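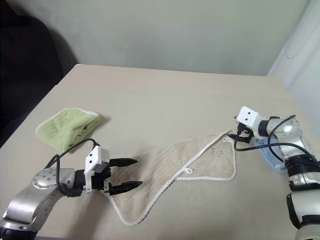

Notes for the Kornard hall talk, evening session

Start with the phone call. A woman rang our Ploneck line in Lent and asked whether she was still allowed to take communion if she couldn't sit through the service. She had panic attacks. She had been standing in the car park for three weeks running and then driving home. Pause here.

Who we are: Inus, a listening service shared by the churches of Kornard and Ploneck. We took 703 calls last year. We are not therapists and we say so at the start of every call.

What people tell us. They have been told to pray more. They have been told that gratitude would fix it. Most of the people who said these things meant well, and the callers know that. It still stopped them coming.

Fasting and medication. Some tablets have to be taken with food. Anyone on lithium needs to keep up their fluids and should speak to their doctor before changing what they eat or drink. Say this slowly, then say it again. Giving up something else for Lent is a proper observance. Check that the clergy present are happy to repeat it from the front.

Easter itself. Long services, full pews, a lot of noise after weeks of quiet. At Villa they now keep the side door open and leave the back two rows free. People can come and go. It cost them nothing.

Money, if asked: the phone line costs 3,000 a year to run, paid from collections. No need to go into more detail.

Handout: 100 copies printed, on the chairs. The number is on the back. Mention that the line closes at 9 pm and that the sheet lists who to ring after that, including 999 in an emergency.

Questions. Someone will ask if depression is a spiritual problem. Answer: it is an illness, and ill people may also want prayer. Offer both, and ask first.

Tea is in the side room. I will stay by the door until ten.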